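How to wash dark clothes so they stay dark
Posted January 24, 2020 by Farzad Hassanpour
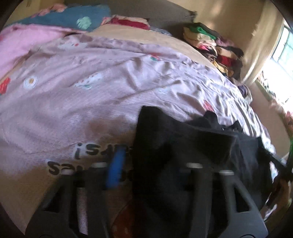 I moved to Vellaston with one suitcase, and almost everything in it was black or navy. After the first winter all of it was gray. My neighbor Leanne Inskip worked many years in a hotel laundry and she corrected my mistakes one after another. I write them down for people who have the same problem.

Before washing

Turn every piece inside out and close the zippers. The outside of the cloth rubs against the drum and against other clothes, and this rubbing makes the pale look, more than the water does. Do not wash towels in the same load, they leave lint on everything.

A new dark garment should go alone for the first 3 washes. To test it, wet a white cloth, press it on an inside seam and look if color comes off.

The wash

Use cold water and the short program. Liquid detergent is better here than powder, because powder does not always melt in cold water and you find white lines on the fabric. For a half load I measure 10 ml less than the cap says. Too much soap stays in the cloth and makes it dull.

My machine lets me choose the spin speed. I put it to 1000 for cotton and lower for knitted things.

Many people ask me about vinegar. I add up to 100 ml of white vinegar in the softener drawer, only for the rinse. It takes away soap that remains. It will not bring back color that is already lost. Never use it together with bleach, the gas is dangerous.

Drying

Hang the clothes still inside out and away from the sun. My balcony has sun until evening, so in summer I dry in the hallway. If you must use a dryer, choose low heat and take the clothes out when they are a little bit damp.

When the color is already gone

You can dye cotton and linen at home. Polyester needs a special dye and high heat, and I did not have good results with it. In February I will try again with an old jacket and add the notes to this page.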